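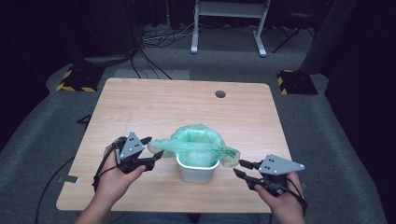
4. Installer le poste « changement de sac »

Cette section concerne les personnes qui enregistrent les gestes avec les deux pinces à main. Le programme Ekeo promet que le bras automatique reprendra ensuite la mise en sac des corbeilles sur tout le site de Ronton. Nous verrons. En attendant, le sac se met toujours à la main, avec en plus une pince dans chaque main.

Avant de commencer

1. Dégagez le plateau. Il n'y reste que le bac et son sac.
2. Posez le bac au milieu, un peu plus près de vous que du bord opposé.
3. Repérez les câbles au sol avant de vous asseoir ou de vous déplacer. Il y en a à gauche et derrière la table.
4. Retirez bagues et montres. Les manches longues se remontent jusqu'au coude.

Attention : ne tirez jamais sur une pince pour récupérer de la longueur de câble. Levez-vous et allez voir où il est pris.

Enfiler les pinces

5. Passez la main gauche dans la sangle, puis la droite. La sangle tient sur la paume et les doigts. Si elle marque la peau après quelques minutes, desserrez-la d'un cran, quoi qu'en dise la fiche du fournisseur.
6. La plaque triangulaire à points noirs reste sur le dessus. Ne collez rien dessus, n'y posez pas les doigts.
7. Laissez le câble descendre le long du poignet, sans l'enrouler autour de l'avant-bras.
8. Ouvrez et fermez chaque pince quatre fois à vide.

Faire le geste

9. Placez les mâchoires face à face, de part et d'autre du bac, à hauteur des rabats du sac.
10. Saisissez un rabat, puis l'autre, et écartez. Le plastique est fin et glisse. S'il échappe, reprenez sans recommencer toute la séquence.
11. Rabattez le sac sur le rebord et relâchez.
12. Reculez les deux pinces avant de passer à la prise suivante.

Remarque : le document de Drasadura parle d'un geste « naturel ». Quiconque change des sacs depuis plusieurs années sait qu'on pince le bord entre le pouce et l'index et qu'on souffle dedans, ou qu'on le fait claquer. Rien de cela n'est possible avec les pinces. Ce que l'on enregistre est donc une autre façon de faire, apprise pour l'occasion. Merci de ne pas corriger un collègue qui s'y prend différemment de vous.

Quantités et pauses

La consigne de départ était de 291 prises par personne et par poste. Après discussion avec Ebenezer Adjei, qui représente l'équipe d'entretien, elle est ramenée à 148, avec une pause toutes les 18 prises. Les prises ratées comptent. Elles ne sont pas reportées sur votre fiche individuelle, et si un chef d'équipe vous demande vos chiffres, renvoyez-le à la présente page.

Le temps passé ici est du temps de travail ordinaire. La tournée que vous ne faites pas pendant ce temps doit être confiée à quelqu'un, et pas rattrapée en fin de service. Signalez-le le jour même si ce n'est pas le cas.

Contrôle des mâchoires

13. Posez l'avant-bras sur la table, mâchoires ouvertes, et regardez les deux doigts de près.
14. Vérifiez que rien n'est resté entre eux : bout de film, cheveu, poussière.
15. Passez un doigt sur les arêtes. Une arête accrochée déchire le sac.
16. Ne resserrez aucune vis vous-même. Notez le côté, gauche ou droit, et mettez la pince de côté.

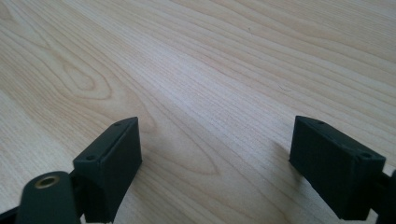 Gebru, décembre

Complément à la section 4, rédigé par Clyde Mercado après les premières semaines.

On nous a demandé si le bras automatique allait supprimer des heures. La réponse reçue est qu'il « libérera du temps pour des tâches à plus forte valeur ». J'ai demandé lesquelles, par écrit, et j'attends la liste. Tant que je ne l'ai pas, je n'utilise pas cette phrase devant l'équipe et je vous conseille d'en faire autant.

Deux modifications à reporter dans vos exemplaires :

Étape 5 : les gauchers peuvent commencer par la main droite. L'ordre n'a aucun effet sur l'enregistrement.

Étape 14 : le contrôle se fait aussi au retour de pause, sur la table nue, avant de remettre le bac en place.

Pour la douleur au poignet, arrêtez la séance et inscrivez-la au registre, même si elle passe en une heure. Le registre est dans le tiroir du bureau d'Ebenezer, ouvert jusqu'au samedi midi.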